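Skosetti compares two grippers for handling flat printed panels

Skosetti, a small automation shop that builds handling cells for print finishers, has released results from a bench comparison of two grippers on flat panels. The work was done in January on a single six-axis arm, with the same controller and the same wrist camera for both sets of runs. A short report and the motion logs are available on request.

The grippers were the Oda, a two-finger parallel unit with rubber pads, and the Jikwood, a vacuum unit with four small cups on a spring-loaded plate. Each was asked to pick a panel from a cluttered table, lift it clear, turn it to a set angle and place it against a stop. A run was counted as good if the panel reached the stop with its long edge within tolerance and no new mark on the printed face.

In total the team logged 1,350 runs, split evenly between the two units. Cycle time was 15 seconds for the Oda and 18 seconds for the Jikwood. The difference comes mainly from the vacuum unit, which waits for a pressure reading before it lifts. With that check turned off the two were level, but the Jikwood then dropped panels that had a slight bow, and the check was left on for all reported runs.

Montserrat Nieto, who ran the bench, said the two units failed in different ways. The parallel fingers lost panels at the start of the turn, when the weight of the panel pulled it out of line with the pads. The vacuum cups held well through the turn but let go late on textured prints, where air leaked under the lip of the cup. Smooth prints gave the cups no trouble.

The wrist camera took up more of the team's time than either gripper. It sits close to the tool, and a large panel covers most of its view once the arm has moved in. The vision software looks for a straight edge and a corner to work out the angle of the panel. Busy artwork contains many short, strong lines that can be taken for an edge, and the near part of a print is often out of focus at that distance.

"The Starry Night was the hard one," said Darcy Whitelaw, who wrote the edge finder. "The sky and the village are all short strokes, and the cypress is dark enough that you lose contrast there. We kept it in the set."
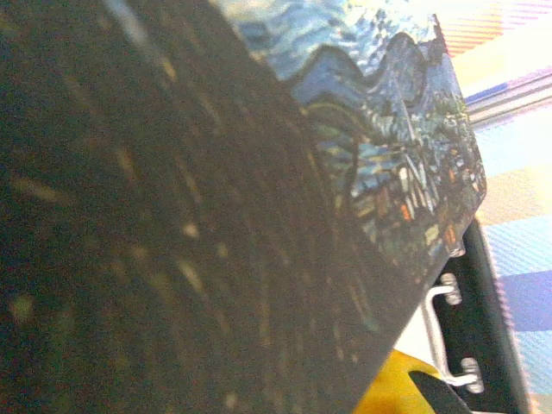 Can a wrist camera be used alone for this kind of work? Only for the last part of the approach, according to the report, and a fixed camera above the table is still needed to find the panel in the first place.

The first version of the edge finder used brightness only. It was replaced partway through setup with one that fits a line over a longer stretch and rejects any line that does not end at a corner. Runs made with the first version were thrown out and are not part of the total. Exposure was then locked, as the automatic setting tended to wash out light areas of a print each time the arm passed over a dark one.

Both grippers were driven from a Fukby controller through the same digital outputs. The Oda also reports finger position, and the team used this to detect a missed pick. The Jikwood reports pressure only. Ostap Semeniuk, who handled the wiring, noted that the pressure signal needed a filter before it could be trusted near the end of a move, and that the filter added a small delay already included in the cycle time above.

Wear was checked at the end. The Oda pads were used for the full test and showed light glazing. The Jikwood cups were changed once, after 340 runs, when one lip began to curl. Skosetti gives no price comparison and does not name a winner. For mixed work it suggests the parallel unit where the panel edge is free on two sides, and the vacuum unit where panels lie flat against a surface.

A second round is planned with a softer cup and a narrower set of fingers. It will use the same panels and the same placing task, with the fixed camera moved closer to the table. Requests for the logs should go to Tegan Prendergast at Skosetti.

14 shares | 3 comments

Related items
Fukby controller update adds second tool port
Choosing cup material for coated board
Hand-eye calibration: how often is enough?
Spring-loaded plates and bowed stock

We use cookies to remember your settings and count visits. By continuing to browse you accept their use. Manage cookies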